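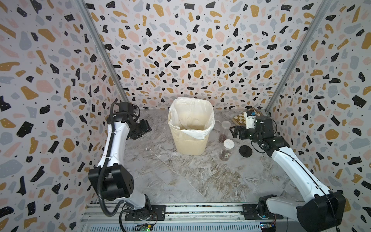
Kistico Two-Arm Bench Cell
For jar, cup and bin work in small packing rooms

Two arms on one front rail, three walls, one worktop. Built for shops that pack dried goods in small runs and don't have room for a line. If your people spend the morning unscrewing lids, emptying leftovers, checking a label and setting the jar back down, this is the bench for it.

In stock at Vistby. Next build slots open in May.

What it does
Jar handling, lids on and off. Tipping out old stock. Sorting packaging from contents. One person can look after 2 cells once they're trained, more if the batches are long. Not fast. A good packer beats it on any single jar and we say so to everyone who calls. What it has going for it is that it doesn't get sore wrists.

What's in the price
- both arms, with grippers
- aluminum front rail and rear posts
- wall panels, patterned or plain (same price)
- marble-pattern worktop
- control boards, cabling, one spare set of gripper fingers
- 2 days on site with one of our people

Not in the price: bins, liners, cups, shelving, electrical work. Any ordinary wastebasket will do for a bin, just keep it the same one. Changing bins every week means re-teaching the drop every week.

Who does what, after
This is the part buyers skip so please read it. The cell takes the repeat motions. It does not take the job. Somebody still has to look at the petals and decide if they're any good, still has to deal with a torn label or a supplier who changed the lid without telling anyone. At Irent's packing room the four people on jars became two on cells, one on incoming quality and one on orders. No one was let go, but the day did change, and it was a rough first month. Plan for that. Talk to the crew before the crate shows up.

Training is 17 hours, split however suits your shifts. Comes in short blocks. Covers start and stop, teaching a new jar, clearing a jam, and when to leave it alone and call us.

Containers
Clear jars with screw lids are fine. Clear cups too but teach them slowly, thin plastic needs a light grip setting. Widest container the standard fingers will take is on the drawing, ask for it. Labels can stay on. If the label is glossy try the rubber tips.

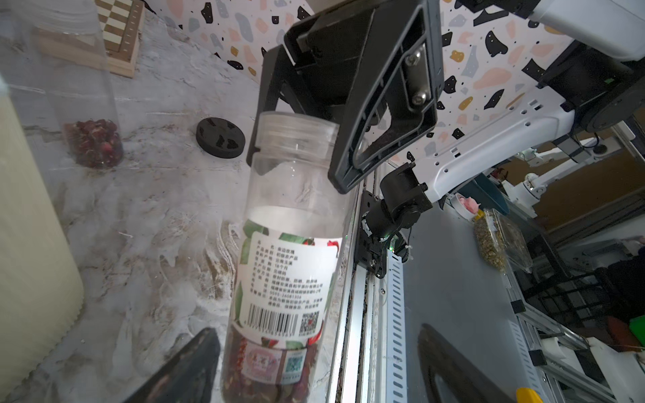
Randi Lie: We've run ours since last spring on flower teas and I'd buy it again, but the page undersells how much the floor talk matters. My people thought they were being timed by it. Took weeks to shake that. Put the log screen where everybody can see it and let them switch the thing off when they want to. Also the lids. Write more about lids please.

Ok, lids. Fair point, Randi.

Screw lids need a quarter turn back before they thread right, same as by hand. The cell does this if you teach it that way and cross-threads if you dont. Flat lids laid on the worktop should go down in a set spot, each one, with space between. Chase a lid around the bench and you loose the whole time saving. Deep lids easier than shallow. Inner seals still come off by hand, we have no good answer for those yet.

Noise and space
Quiet enough to talk over. Leave room for a person to stand at the front with the rail at waist height. Stay out of the cell while the arms are powered, stop button goes where the operator can reach it from a chair. We've put cells next to windows and had trouble with low sun around 4 pm, so blinds, or turn the bench.

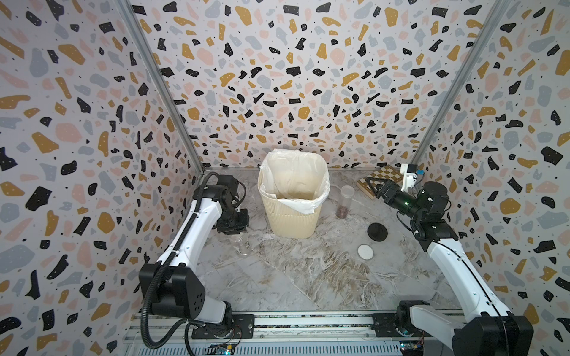 Two-arm cell with lined bin, marble-pattern top.

Upkeep
Wipe the top every shift. Dust from dried petals gets in everything, finger joints first. Check the cable clips along the arms monthly. Finger sets are a wear part, order code 250, usually shipped same day if you ask before noon. Whoever runs the cell should do the checks too, not a separate tech. They hear it first when something's off.

Options
Rubber finger tips. Second finger set, narrow. Extra worktop panel. Foot pedal for pause (get this one, operators like it). Ķēniņš software add-on for batch records, sold separately, manual in English and Norwegian.

Warranty and returns
19 months on arms and boards. Fingers and tips not covered. Returns ok if the crate is intact, freight on you.

Ordering
Quotes: Teodor Rustad. Site visits and crew sessions: Britt-Marie Fjeld, and ask for her early, she books up. Spare parts go through the Vistby counter, open until 3 pm.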